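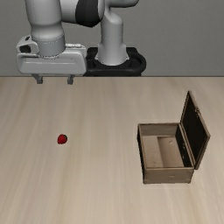 Guides > Equipment planning

How to budget for a small pick-and-place cell

The arm is the easy line to price. You get a quote, you write it down, and then the rest of the sheet fills up with things that were not in the quote. These steps follow the order we used for the Tufa packing project, where one arm moves soft fruit into boxes on a tabletop.

Step 1. Write down the task in one sentence

Ours was "Pick up one strawberry and put it in an open wooden box." Put the sentence at the top of the sheet. Any item that does not serve it goes on a second page called Later.

Step 2. Simulate before you ask for quotes

Build the table, the arm, the part and the container in simulation first. Gemma Bianchini set ours up, and it changed two lines of the budget. We had planned for a longer arm than we needed, and we had left out space for the box lid, which stands up and out from the side of the box when it is open. Budget staff time for this, even if the software costs you nothing. We allowed 10 working days.

Step 3. Price the gripper separately

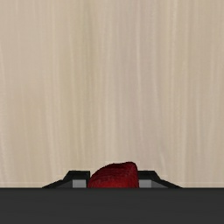 Grippers are often sold as an add-on, and the fingers may be another add-on after that. Ask each supplier, in writing, what comes in the box. We had quotes from Bundale and Dandau, and only one of them included fingers. Check the shape of the part against the finger shape too. The view down past the gripper body shows a strawberry higher on one side than the other, with its top standing above the flat tops of both fingers, so a catalog line that gives only the jaw opening won't tell you enough. If your part bruises, add a line for softer pads and a line for spares.

Step 4. Add the lines people forget

Mounting plate or stand
Safety assessment
Wrist camera, bracket and cable
Power and network at the table
Freight and unpacking
Training for 5 operators
Test parts (fruit does not keep, so buy it weekly)

Our finished sheet had 19 lines. The first draft had five.

Step 5. Check the room

Our building dates from 1939 and the wiring in the packing room had to be looked at before anything was ordered. Forough Dehghan got that quote early, and it came in higher than the gripper. Measure the doorways as well.

Step 6. Split the spending

Order the arm and gripper first, and hold the container handling and any conveyor until the single pick works on your own table. We kept those under a separate code, Manari, so the money could not drift from one to the other. Suppliers are usually willing to hold a price for a while if you ask before signing. Our second order is planned for November.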